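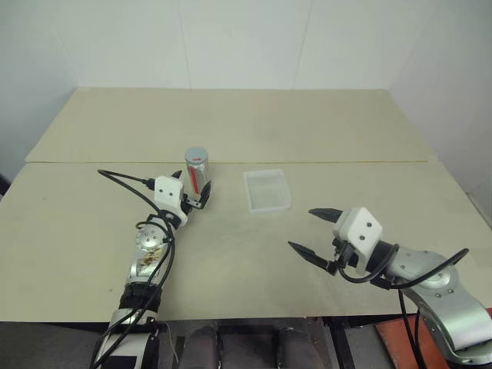

Figure 3. Head camera view of the can task. The left gripper is open around the base of the can; the right gripper is open near the clear container.

5.2 Early closing of the left gripper

The most serious fault in our trials did not come from the learned policy. It came from the way the wrist camera and the gripper controller share time. We describe it in some detail, as we lost most of July to it and we did not find it described for this class of arm.

In the can task, the left arm has to bring its open fingers to both sides of the can, stop, and close. With the cell as in Figure 3, the fingers need to be low and level before they close, and the margin at the base of the can is small. In 12 trials the gripper began to close while the arm was still moving. The usual result was that one finger touched the can first and pushed it toward the seam between the boards. In 3 of these trials the can fell and rolled against the rear wall, and the arm continued to follow it until the operator pressed the stop button.

We first suspected the grip force setting, and Leonora Sison repeated the trials at the Nurnside site with a lower force. The can fell less often, but the gripper still closed too early. The cause was found later in the logs of Pranis, our control software. Pranis gives each wrist image the time at which it arrives, and does not use the time at which it was taken. When both arms are active the images wait in a queue, and the delay grew to 90 ms in the worst trials. The closing rule compares the image with the arm position, so during a fast approach it was using a position that the arm did not yet have when the image was taken.

A second effect made the first one worse. The wrist images are blurred when there is motion between camera and object, and the outline of a smooth, light object on our beige table becomes wide and weak. The rule for "object between fingers" measures this outline.

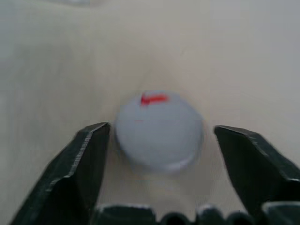

Figure 4. Wrist camera image with motion blur. The white round object rests on the table between the open fingers and touches neither of them.

For an image like the one in Figure 4, the detector drew the object wider than it is, and the distance to each finger was reported as too small. Ariel Evangelista labeled 2,000 wrist images by hand in order to measure this error. It was largest for white objects, and small for the can.

We made two changes. The images now carry the time of exposure, and the gripper is not allowed to close until the arm has reported zero speed — this check runs in the gripper controller itself and not in Pranis. The second change costs a short pause in every grasp. We accept the pause, but it makes our cycle times hard to compare with those of the Lumanlan cell, where no such check is used.

The stop button remains necessary. Neither change protects against a can that is already falling, and the arm will still try to follow it.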